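The Good Scissors

My aunt Odette Baudry left me her sewing box, her debts to the library, and a half-finished quilt the size of a paddock. The house went to my cousin. He got the view and I got the haberdashery.

The quilt came with a letter. It was pinned to the backing with one of those long pins with a coloured head, and I found it the way you find most pins.

"You will finish this," it said. "You were always the one who could sit still."

I had never been the one who could sit still. That was my brother, who had sat still through most of his thirties. But Odette had been wrong about people with such confidence, for so many years, that we had all grown a little towards her mistakes. She told my mother she was good with money, and my mother, out of sheer embarrassment, became an accountant. So I cleared the dining table.

I should explain that I could not sew. I had done a term of it at school and produced an apron with no neck hole. The teacher wrote "Interesting" on the report card and I was moved to woodwork, where I made a box with no lid.

The first evening I spent threading a needle. The second evening I spent finding it. By the end of the week I had put sixteen stitches into a corner where I thought they wouldn't show, and they showed the way a missing tooth shows. I sent a photo to my cousin, who rang to ask if I'd hurt myself.

"It's a learning curve," I told him.

"It's a zigzag," he said. "What does the letter say about getting somebody in?"

The letter didn't say anything about getting somebody in. It did go on at some length about the good scissors, which were for fabric and fabric only, and which would know. I had used them that morning on a parcel of cat biscuits. I put them back in the box with the blades facing the wall.

There was a sewing group that met in the hall behind the bowls club, and I went along with the quilt in a garbage bag. They were very kind until I opened the bag. Then they were quiet, and one of them put on a second pair of glasses over the first.

"Is this Odette's?" she said.

I said it was.

"She told us she'd finished it. She told us it won a ribbon at the show."

"Which ribbon?"

"Blue," said the woman, in the voice of a person who had come second.

It took a good half hour and most of a date loaf to sort out. My aunt, it appeared, had been attending the group for years and bringing the same bag, which she never opened. She gave advice. She had strong feelings about other people's tension. Two of them had unpicked whole borders on her say-so. When they asked to see her own work she said it was at the framer's, and they had let it go, partly from politeness and partly because she made the date loaf.

I looked again at the stitching she'd left me. I had taken it for some advanced sort of hand. Held up next to theirs under the hall lights, it looked like mine.

I can't describe how much this cheered me up. I drove home with the windows down and sewed until midnight, badly, and the next night too. I stuck a needle so far into my thumb that I could lift my whole hand by the thread. The doctor who took it out was young and had a model of a knee on her desk, and she told me, while I looked firmly at the knee, that she was rather keen on stitching herself. She was hoping to get into surgery. They practised on rubbery pink stuff now, she said, and they got very good at it.

"And does it go in straight?" I asked.

"Straighter than yours," she said, with her eyes on my thumb.

I looked it up when I got home, with my hand wrapped in enough gauze to upholster a footstool. There was plenty to look at.
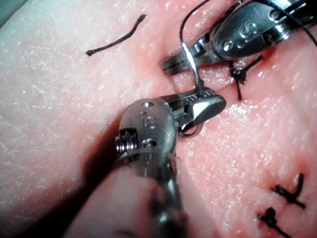

Other people's needlework.

It was meant to spur me on. Mostly it made me think of my aunt, and what she'd have had to say. She would have leaned in close and told the whole hospital to watch its tension.

By April I had reached the middle of the quilt, where the fabric changed. The outer squares were bits of curtain and old dresses, but the middle ones I knew. There was my school tunic. There was a piece of my brother's cricket shirt, which he'd accused me of burning. And right at the centre, tacked down with the worst stitches of the lot, was an apron with no neck hole, folded so you couldn't tell.

I sat and looked at it for a while. I suppose I sat fairly still.

When it was done I took it to the group, and they turned it over to see the back, which I gather is where they look first. The woman with the two pairs of glasses followed a seam with her finger all the way across, from my aunt's end to mine.

"Can't see the join," she said, and I have never been so insulted or so pleased.

They wanted me to put it in the show, in Odette's name, and get the record straight. I said she already had a ribbon. Then somebody cut the date loaf, which was dry, because nobody had the recipe, and I heard myself telling the woman beside me that her border was a bit tight.

She unpicked the lot. I felt terrible about it, and I've been back every week since.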